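Questions We Hear Most About the Nurndale School Records Petition

Why are you asking for a hearing in the first place?

Well, it started small. Parents in Nurndale got a letter saying that notes from the school counselor, the nurse and the bus monitor would all go into one shared family file at the county office. Plenty of us don't mind a nurse knowing about an allergy (please, know about the allergy!), but a file that mixes it all together and can be opened by people we've never met felt like something families should be asked about first.

Are you against counselors and nurses?

Oh goodness, no. Several of them have signed. We'd like them to go on doing what they do, with a parent's written permission before their notes are passed along.

Who can sign?

Any adult living in Nurndale or Odgate, whether or not you have a child in school. Grandparents, you count too, and we're very glad to have you. We have over 12 signature sheets filled already, and there's plenty of room on the next ones.

What exactly does the petition ask the county to do?

It asks for 2 things: a public hearing before the shared file opens, and a plain way for a parent to read what has been written and ask for a correction. 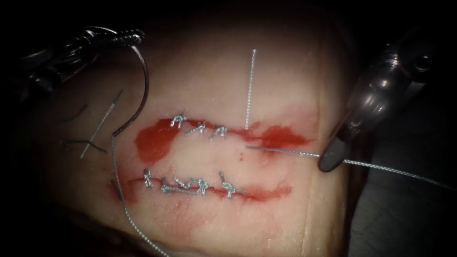

Do I have to come to the hearing if I sign?

Not at all, though we'd love the company. If you can't make it, a letter in your own words does a lot of good, even a short one. Macario Valdovinos is gathering letters at the Horobets Bakery counter and will carry them over to the clerk.

Can my teenager sign or speak?

Signing is for adults only, but anyone 14 or older may speak if a parent comes along. Chae-won Jin keeps the speaker list, and she's happy to talk a nervous kid (or a nervous dad) through how it goes.

When is the last day to sign?

Sheets need to be back with us by 27 November 2025. You can leave them at the bakery or slide them through the mail slot at the Bosoria Building on the Odgate side, where the door sticks a bit, so give it a good push.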